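What a Pair of Arms Costs Before It Picks Anything Up

2019-10-11

I have been asked to spend other people's money on robots three times now, and every time I've got the sums wrong in a new place. The first time it was the floor (it needed levelling, I hadn't asked). The second time it was the training. This time I was so pleased with myself for remembering floors and training that I forgot about spares, and spent most of September writing apologetic emails.

So, this is for anyone who runs a small returns or sorting business and has started getting brochures. Ours handles clothing and household bits that come back from online shops, plus all the odds and ends that fall out of the boxes with them. Sorting the small stuff is fiddly, dull and hard to recruit for, so when the word "automation" came up at our spring meeting I didn't need a lot of persuading!

We had two serious quotes. Guvalix wanted to sell us a finished cell: arms, guarding, software, a person in a nice jacket to switch it on. Lungu offered the arms and the frame on a lease, with the software billed by the month. On paper Guvalix was dearer by a mile in year one and cheaper by year three, and I'd love to tell you I built a clever spreadsheet to choose between them. I built a spreadsheet. It was not clever. It had one line that said "extras" and a guess next to it.

Split that line up before you do anything else. Ours should have had grippers in it, and gripper fingers as a separate item, and cables, which live a hard life on anything that bends all day. It should have had bins. You'd think bins would be the one thing a returns business has plenty of, but ours were too deep for the arms to reach into comfortably and we ended up ordering 12 shallow ones at a price I still find rude.

Then there's the table space. A single arm needs more room than its footprint suggests, and two arms need room to keep out of each other's way. The drawing we were sent showed the bases and left the elbows to the imagination. I chalked the outline on the floor of the packing room and then had to chalk it again, bigger, and the second version took the spot where the tape machine lived. Moving the tape machine meant a new socket, and the electrician's bill wasn't in my spreadsheet either.

My other tip is to ask for a trial with your own rubbish. I mean that literally. Demonstrations are done with tidy wooden blocks, and blocks are very well behaved. What we get is soft, springy, knotted stuff, and it goes about in clumps. I asked both firms to quote for a trial on mixed rubber bands, sorted by colour into separate bins, with garments hanging close by the way they do at our stations. Guvalix wanted a fee. Lungu said fine and asked what colours.

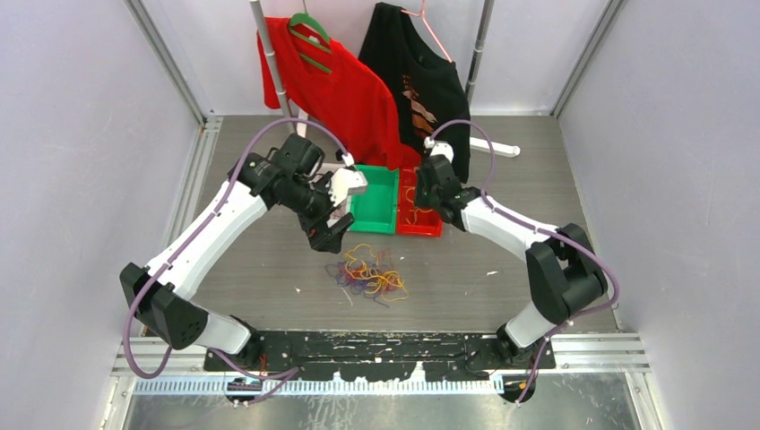

Dovine, who have leased a similar pair for longer than we have, told me I was worrying about the wrong end of the budget, that the arms had hardly cost them anything to keep and the real spend was the hours their own people put in teaching each new job. They reckoned I should double whatever I'd put down for that.

I had put down five days. I went home and doubled it, then had a biscuit and doubled it again, and I'm glad I did. Staff time is the easiest cost to leave out as you're paying those wages anyway, but somebody has to be pulled off the line to do it and the line notices.

We went with the lease in the end. More than 220 hours of somebody's time were pencilled in against the first year, which made our accountants at Nudus go rather quiet on the phone, but they signed it off once I'd shown them what we spend on agency cover over Christmas. The lease also lets us hand the lot back after the first year, and I found I slept better with that clause in the drawer.

If you're doing your own plan this winter, get the price of a replacement gripper in writing, and how long it takes to arrive. Ask who pays if a cable goes. Ask if the monthly software fee can rise, and by how much, and make them point to the page. And do chalk the floor, with the elbows. I've still got the chalk if anybody wants it.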